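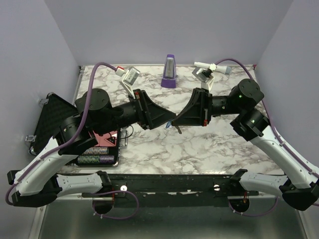
Litico Working Lives is a set of first-person interviews with people about their jobs and how they came to them. Chantelle Modise recorded them in Skovitthorpe and Indunden, and each one was typed up and cut down to a single running account in the speaker's own words. The questions were taken out. Speakers talk about school, first jobs, family and the places they work in, from market stalls to rooms where two robot arms meet over a white tabletop with marble veining. Most of them talk more about the people they work with than about the tools.

Contents

The set holds 400 accounts in plain text, one per file. A separate table gives the speaker's line of work, the town and the month of the interview. Up to 33 accounts have short gaps where the speaker asked for a passage to be removed. Gaps are marked with three dots in square brackets.

Languages

Most accounts are in English. The Tiêu folder holds 7 that were given in Vietnamese, each with an English translation in a second file. Quote from the original where you can.

Editing

Spelling is American. Slang was left as spoken. Surnames of coworkers and relatives were replaced with initials.

Known problems

Restaurant work is overrepresented, and there is very little from night shifts. In 3 files the town is missing from the table.

Changes

The July release fixes broken accents in the Tiêu folder and drops duplicate files. File names have stayed the same.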